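The basket on the table: an afternoon at Cladside

March 21, 2018

When I asked the woman who looks after the linen at Cladside whether she would talk to me about folding, she laughed for quite a long time and then put the kettle on. She has been doing other people's washing, one way or another, for 20 years, first in the big laundry at Lotomgate and now in a much smaller way, for the guest rooms here and for a handful of neighbours who would sooner do anything than face a pile of clean clothes. She asked me not to use her name ("they all know who I am anyway"), and so I haven't.

We sat down near the table, and it was the table she wanted to talk about first. "People think it's all in the hands," she said, "but if you've got nowhere decent to put things down you'll be cross within five minutes, and then you'll stuff the lot in a drawer and be sorry later." Hers is a pale wooden one with rounded corners, and she is very fond of it. She bought it second-hand from a man at Onu who wanted up to 80 pounds for it, depending, it seemed, on how much he liked you. She wouldn't tell me what she paid, but she looked pleased.

"I like it light like that," she went on. "You put a white sock on a dark table and it shouts at you, and a dark sock on a dark table you'll lose for good. On this I can see what I've got." She has never put a cloth over it and doesn't intend to. I told her mine at home is covered in rings from mugs, and she was kind enough to say that a table ought to look as if somebody lives with it.

Then there is the basket, the dark brown woven one, which goes everywhere with her. She had a plastic one for years and was glad to see the back of it.
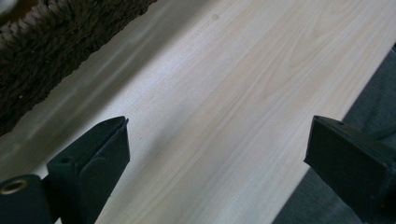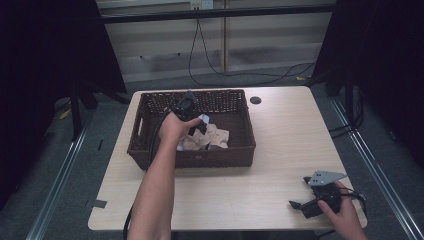

How a basket gets emptied

"Well, you don't tip it," she said, quite firmly, when I asked. "Everybody tips it. You tip it and you've got a heap on the table where you used to have a heap in the basket, and what have you gained?" Her way is to lift things out singly, whatever happens to be on top, give each one a shake and lay it flat before deciding anything about it. A crumpled cloth looks like far more work than it is, she says, and once you've found two corners you're most of the way home.

I wondered whether she sorted by colour, or by size, or by whose it was. She thought about this over a good half of her tea. "By whose, if it's for the neighbours, obviously, or there'd be trouble. For myself I just take what comes. I did all that sorting at Lotomgate, where we had 3000 napkins in a week one December, all the same, and I promised myself I'd never sort another thing for pleasure."

She does have views on baskets, and I was glad I'd asked, even though my own tea had gone cold by the time we reached the end of them. Woven ones let the air in. They want to be low enough to reach into without putting your whole arm down, and they must have a proper handle opening at the ends so you can carry them on your hip up the stairs. And you should run your hand over the inside before you buy, in case there's anything that will catch on a jumper. She learned that with a green cardigan, her best, and she still sounds sad about it.

Does she ever leave it for tomorrow? "Oh, all the time," she said, cheerfully. "I've had a basket sit there for 3 days. It doesn't go off, you know, it isn't milk."

I had meant to stay for an hour and it was getting dark when I looked up. She sent me home with two slices of fruit cake in a paper bag and the name of the shop where she gets her baskets, a place called Husent, just past the bridge, where I'm told you need to ring the bell twice.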